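Tak-Vasos: demostraciones teleoperadas de manipulación de vasos desechables

Versión 2 del conjunto. Mantenido por el grupo de manipulación de Zetbridge.

Resumen

Tak-Vasos reúne 600 episodios de teleoperación grabados en el laboratorio de Vircombe. Cada episodio contiene una sola tarea, ejecutada de principio a fin por un operador que maneja el brazo a distancia con un mando de seis grados de libertad. De ellos, 500 forman la partición de entrenamiento; el resto se reserva para validación y no debe usarse para ajustar hiperparámetros.

Tareas

agarrar_vaso: aproximar la pinza, cerrar y levantar.
desplazar_vaso: llevar el vaso a otro punto de la mesa sin volcarlo.
retirar_vaso: sacar el vaso de la superficie y soltarlo en la bandeja lateral.

La instrucción en lenguaje natural se guarda en el campo instruccion, en español y sin normalizar. Hay variantes de una misma orden («coge el vaso», «agarra el vaso de papel») que se han conservado tal como las escribió el operador.

Observaciones

La vista principal procede de la cámara de muñeca. Los dedos de la pinza aparecen en la parte inferior de la imagen y no se han enmascarado. El objeto puede quedar en una esquina o recortado por el borde al inicio del episodio; la posición inicial se varió a propósito.

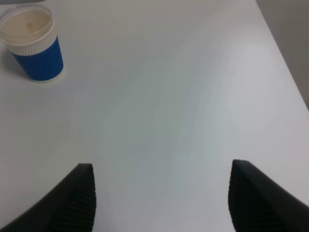

El estado propioceptivo incluye posiciones articulares, pose del efector y apertura de la pinza. La apertura se normaliza entre 0 (cerrada) y 1 (abierta). Las acciones se expresan como incrementos de pose en el sistema de coordenadas del efector – no en el de la base, como ocurría en la versión 1.

Criterios de inclusión

Se descartaron 68 grabaciones por pérdida de sincronía entre vídeo y estado. Los episodios con reintentos se mantienen si la tarea termina bien, y llevan el indicador reintento = 1. La duración media es de alrededor de 2000 pasos, pausas del operador incluidas; el script recortar_pausas las elimina si se desea.

Limitaciones conocidas

Un único brazo y un único modelo de pinza. La iluminación cambia poco entre sesiones. No se registra fuerza de contacto, de modo que la deformación del vaso solo puede estimarse por imagen. Las políticas entrenadas con estos datos no se han evaluado con recipientes de vidrio.

Carga

Los episodios se leen con la biblioteca Hundon, módulo lector. Las rutas son relativas a la raíz del conjunto – conviene no renombrar las carpetas, ya que el índice las referencia por nombre.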